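Milero's second EP is the best thing I've heard since winter

I've been living inside this record for a fortnight and I'm still not ready to move out.
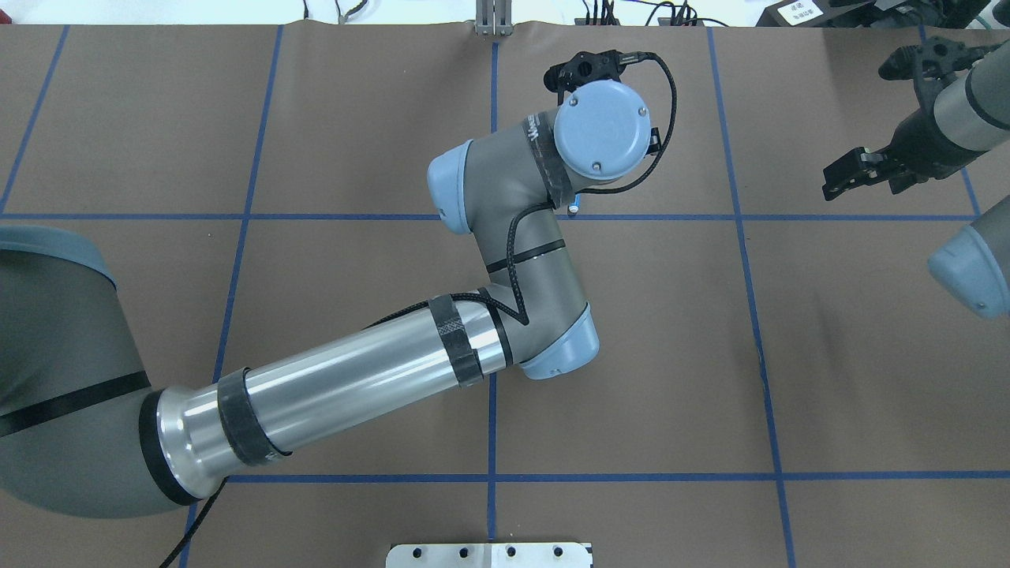 Milero have made the jump I hoped they'd make. The first EP was lovely but timid, all fingerpicking and whispers, and you had to lean right in to catch it. The new one, Dirkov, opens with a bass line so fat that I took my headphones off to check nothing had broken (nothing had, it just sounds like that). Then the drums come in on a slightly wrong beat and everything locks together, every sound in its own box with a clean edge, like brown paper marked out in blue tape. You could point to the snare. You could point to the organ. And then Tyra Lindholm starts singing and wanders across all the lines as if she hadn't noticed them.

Her voice! I went on about it last time so I'll try to keep this short. It's lower now, or she's letting it be lower, and there's a crackle at the bottom of it on "Bostesa" that makes the hair on my arms stand up. She holds the last word of the chorus for so long that the band runs out of chords and has to start again underneath her. I have tried singing along in the car and I can't get anywhere near the end of that note.

"Bostesa" is the single, and fair enough, but my favourite is track three, "Damgaard". It's slow, it's got a brushed drum part that sounds like somebody sweeping a yard, and for the first minute you think it's going to be the quiet one. Then Otakar Ondrejka brings in this guitar – very bright, a bit sour, tuned slightly off from everything else – and the whole song tips over sideways. I played it to my sister down the phone and she asked whether my speaker was going. It wasn't. She's since bought it.

The words are good too, though I only started hearing them on the fourth or fifth go. There's a verse about waiting for a bus in June with a melting bag of shopping, and another about a neighbour who learned the trumpet and then stopped, and how the street missed it. Small things, sung as though they matter enormously. I love that.

Does it all work? Nearly. "Long Hand" goes on a bit, and the spoken part in the middle would have been better left on the floor of the studio. I do skip it sometimes. But then you get the closer, with the handclaps and that daft descending piano, and I forgive them everything.

They only pressed 200 on vinyl, and my copy came with a lyric sheet folded so small that I nearly threw it out with the packaging. If you can't get one, the download is the same six songs and sounds every bit as good on decent headphones. Please don't judge it on a phone speaker, the bass just vanishes.

They're touring small rooms this summer, and I've got tickets for the nearest one, doors at 8. I'm hoping they do "Damgaard" early and then again at the end. Last time I saw them there were maybe a couple of dozen of us, most of us near the bar, and Tyra sang one song standing on the floor with the microphone switched off. I'll write it up when I get back, voice permitting.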